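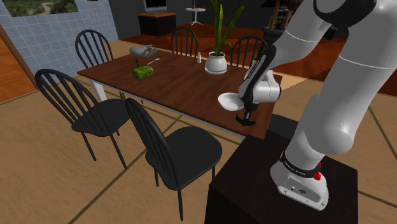
Refectory reading

Refectory reading is the practice of reading aloud from a book while a religious community eats in silence. It is found in monasteries, in many convents and in some seminaries, and it has been part of Western monastic life since the early Middle Ages. The reader is usually a member of the community who serves for one week at a time and eats after the others have finished.

Origins

The custom is older than the Rule of Saint Benedict, but chapter 38 of that text gave it the form most houses still follow. The chapter says that reading should never be absent from the meals of the brothers, that the reader should begin the week on Sunday, and that those at table should pass one another what they need so that no one has to ask. If something is needed, it is to be requested by a sign. Earlier writers, among them Augustine and Cassian, also mention reading at table.

Choice of books

In most houses the meal opens with a short passage of Scripture or a section of the rule. The main book follows and is read in installments, so a long work can last for months. Lives of the saints and church history were the usual choices for centuries. Modern communities often add biography, travel writing and general history. The superior normally approves the title, though in some houses the members suggest books and the librarian keeps the list.

At Skastska, a small seminary with 98 students, the main book is changed 4 times a year. Horațiu Vasiliu, who taught liturgy there, wrote a short guide for student readers that is still handed out in August, before the new term. It tells readers to look over the passage beforehand, to mark foreign names in pencil, and to stop at the end of a paragraph when the bell is rung – even if the story is in the middle of something.

Manner of reading

Older practice favored chanting on a single note, known as recto tono, which carries well in a large room and hides differences between one voice and another. Some houses keep it for Scripture and use a speaking voice for the rest. Historic refectories often have a raised pulpit built into a side wall. Newer ones may have only a lectern and a microphone.

A mistake in reading was once corrected on the spot by the superior or by an appointed corrector, and the reader repeated the line. Public correction of this kind has become less common.

Present use

Many communities now read at one meal a day and allow conversation at the others. Talking is often permitted on Sundays and major feasts. In seminaries, table reading is sometimes limited to retreats or to Lent, and recorded music may take its place on some evenings.

See also

Lectio divina
Grand silence
Monastic sign languages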